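**Gomwood House furnishing grant – progress report**

28/06/2022

Prepared by Witkowska Housing Support for the Dikex Fund

**1. Where we are**

The grant pays for beds, bedding and basic furniture in the rooms at Gomwood House, which is let to people moving out of temporary accommodation. The target is 37 rooms. At the date of this report 20 rooms are furnished to the agreed standard and let. The other 17 are at different stages, mostly waiting for mattresses.

The work started in January, as planned. We lost time in the spring when the first mattress order arrived in the wrong size and had to go back. Veltis, the supplier, collected it at no charge, but the replacements came in three part deliveries and we could only finish rooms as the stock came in.

**2. Beds and mattresses**

Each room gets a bed frame, a mattress, two pillows and a blanket. A chair and a small chest of drawers go in where there is space. The four rooms on the top landing are too narrow for the chest, so we have put shelves up in those instead.

We changed the mattress specification after the first eight rooms. The plain covered mattresses marked easily and two had to be replaced within weeks. Tenants can now choose between the plain cover and a patterned upholstered one at the same price. Most have gone for the patterned one.

**3. Bedding**

The original budget allowed for one standard bedding pack per room. At the tenants' meeting several people said they would prefer a sleeping mat on top of the mattress for the summer, as the rooms on the south side get very warm. Bamboo mats cost less than the second set of sheets we had priced, so we offered a choice of one or the other. We asked for your agreement to this by email and it was given.

The mats need only wiping down and airing. We have asked tenants to store them flat or loosely rolled, as the slats can crack if they are folded.

Blankets have been bought in one weight only. We would like to add a heavier one before the winter and will send a price with the next report.

**4. Spending**

The average cost per finished room is £291, including delivery. This is slightly over the figure in our application, and the difference is all in delivery charges. A further £200 has been spent on fixings and paint for the shelves on the top landing. We expect to bring the average down on the remaining rooms, as Veltis has agreed to deliver the rest of the mattresses in a single load.
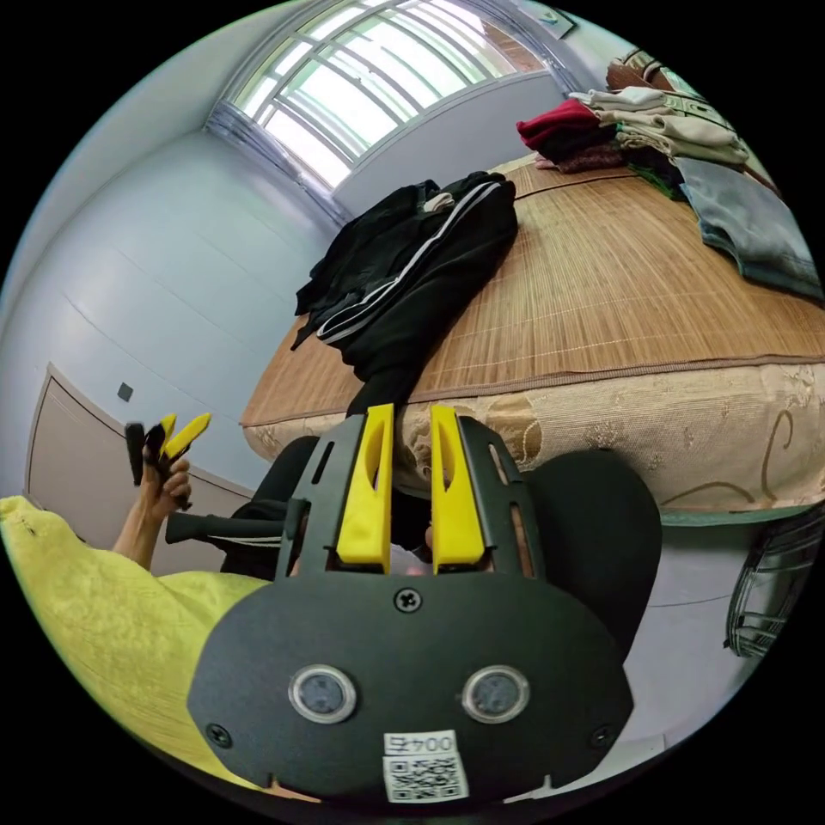

*Bed with woven bamboo mat and patterned mattress.*

**5. Problems and changes**

- Lift out of use for nine days. Bed frames for the second floor were carried up in parts and put together in the rooms.
- Three bed frames came without centre supports. Replacements received and fitted.
- Storage on the ground floor is full. We are taking deliveries only when a room is ready – this slows things a little but avoids damage.

**6. Next period**

We plan to finish the remaining rooms in the order they become vacant. Each tenant will be asked about mattress cover and bedding before anything is ordered. No change to the total grant is requested. Receipts are attached separately, numbered by room.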